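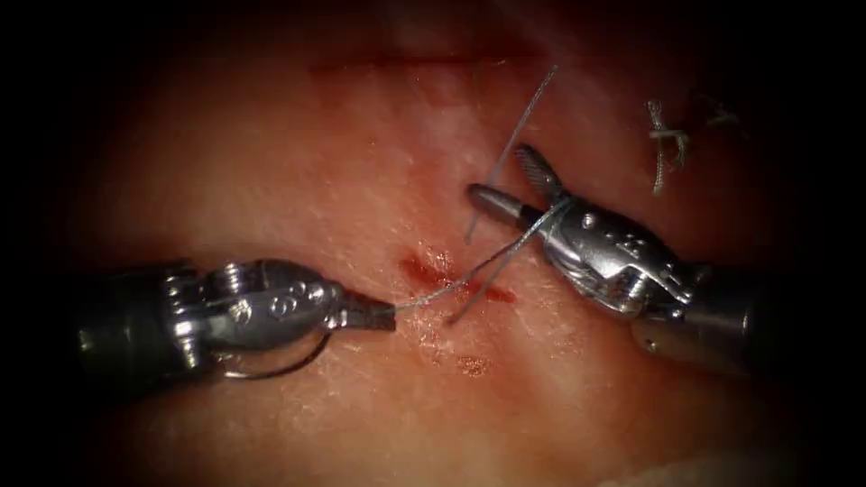
Notes on knots that slip in small-diameter line. I've been tying fluorocarbon leaders for trout for a long time and finally kept a log over the winter. Thread, because the log is too long for one post.
14 replies 31 reposts 102 likes

Setup first. One spool of Wemitz 5X fluorocarbon, one spool of Wemitz 5X nylon, same nominal diameter. Hook shank held in a bench vise, spring scale on the other end, slow steady pull until something gave. 329 pulls in total between November and March.

I recorded three outcomes: broke at the knot, broke away from the knot, slipped. Slipped means the tag end moved through the wraps far enough to come out. A tag that crept a little and then held was logged by how it finally failed.
2 replies 9 likes

Of the 329, 59 slipped. Nearly all of those were in fluorocarbon. Nylon compresses a bit under the wraps and grips itself. Fluorocarbon is stiffer and the surface is harder, so the wraps have to be seated properly or they sit there like a loose spring.

Improved clinch, five turns, is the knot most people learn first. In nylon it was fine. In fluorocarbon it was responsible for more slips than any other knot I tried. Going to six turns did not help much, and seven was hard to seat at all in this diameter.

Most common cause of a bad clinch on my bench: the wraps crossed over each other while closing. You can see it with a cheap magnifier. A good one has the turns lying side by side in a tidy coil. A crossed one has a hump near the eye. If there is a hump, cut it off and tie again.
6 replies 4 reposts 38 likes

The Palomar slipped least. Doubled line through the eye, overhand, loop over the hook. It uses more tippet and is annoying with a big streamer, which has to pass through the loop, but for a size 16 dry it takes me no longer than a clinch.

Watch for one thing with the Palomar. The doubled strands need to stay parallel through the overhand. When they twist, one strand takes the load first and the knot breaks early. It won't slip, it will just be weak.
1 reply 12 likes

Lubrication. I tested saliva, plain water, and a knot gel sold by Omska. Water and saliva gave me the same results within the noise of a hand-pulled spring scale. The gel was slicker and the wraps closed very neatly, but I would not buy a second tube.

Dry knots were a different story. I pulled 44 of them across both materials. Breaking loads were lower and much more scattered. Several had a short curly section next to the break, which I take to be heat from friction while closing. Wet the knot.
9 replies 17 reposts 64 likes

Speed of closing matters more than I expected. A fast jerk to seat the knot gave worse numbers than a slow pull, even with the line wet. I now draw it down until the coils touch, stop, check, then finish with a firm pull on the standing line.

Tag length. I used to trim flush because it looks better. I now leave a tag about as long as the hook eye is wide. Enough creep to matter shows up as a shorter tag, so it doubles as a gauge when you check the fly between fish.
3 replies 21 likes

Tippet to leader: surgeon's knot with three passes against the blood knot. The blood knot is neater and runs through the guides better. The surgeon's was more forgiving when the two diameters were far apart. I tie the blood knot at home and the surgeon's standing in the river.

Storage. Part of an older Nieto spool had been on a dashboard all summer. I tested it separately and left it out of the totals. Breaking loads were low everywhere, including away from the knot. No knot fixes old line. Write the month on the spool when you open it.
5 replies 2 reposts 33 likes

Limits of all this: one pair of hands, one diameter, indoor temperature, steady load. A fish does not pull like a spring scale. Shock loading is next and I need a better rig for it, probably a drop weight on a Wudance rail clamp – if it will fit under the bench.

Someone asked about the Davy knot. Not enough pulls yet to say. The few I have broke cleanly and did not slip, but it is very easy to tie wrong and I threw out a lot of attempts before they got to the vise.
2 replies 8 likes

Spreadsheet needs cleaning up before I post it. Columns are material, knot, turns, wet or dry, load, outcome. Loads are in pounds, except the first two pages, which are in grams and still need converting.
4 replies 1 repost 19 likes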